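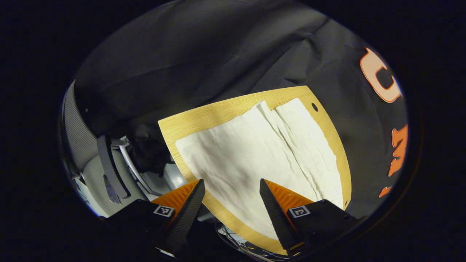
Folding and Storing Kitchen Cloths: Project Report
Household Studies, Zetholm College

1. Purpose

Our group wanted to find out which fold keeps a kitchen cloth flat in a drawer and still easy to pull out with one hand. The course kitchen at Zetholm has two shallow drawers for cloths, and by Tuesday afternoon they usually will not close.

2. Method

We used plain white cloths and folded them on a wooden cutting board. The board gave us a straight edge to line the cloth up with, and it could be turned without moving the cloth. We compared two folds:

Lengthwise fold – the cloth is doubled over along its long side, then in half again.
Square fold – the cloth is folded in half both ways.

Each cloth was smoothed by hand before folding. We did not iron anything. In total we made 151 folds over nine sessions. After each one the cloth went into the drawer and was taken out 14 times.

3. Results

The lengthwise fold took up less of the drawer, but it opened more often when the cloth next to it was pulled. The first crease was the hard part. If it went in crooked, the rest of the cloth wrinkled and we had to start over. Square folds were slower to make and stayed closed better.

4. Problems

Two sessions were cut short when the kitchen was needed for another class. We also changed how we smoothed the cloths after the first session, so those results are listed separately in the appendix.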